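2020-03-31

We hit 1148 demos last night and I'm still grinning. When Sivaprasad Murthy and I started the Rilton set, I figured we'd get bored by the second evening, but collecting is my favorite part of the whole project now! You pick up the gripper, do the task with your own hand, put everything back, and go again.

After throwing out the bad ones (late starts, dropped parts, me talking and forgetting to close the fingers) we have 994 to train on. Of those, 117 are flat panels, and I want a lot more. The last policy was great with small blocks and hopeless with anything wide, so panels are what we're doing all through April.

A few things I changed this week:

- slower closes, with a short pause before the lift
- a new starting angle every 9 demos
- keeping the fumbles if I recover from them

That last one was Sivaprasad's idea, and I fought him on it for days. He was right. I want the model to see a bad grasp get fixed.

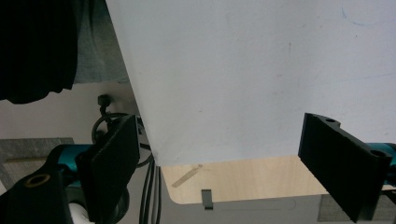 *White panel between the fingers, over the wood.*

Next up is the Lergate set, same gripper, smaller parts. I'll post the training curves once the panel run finishes.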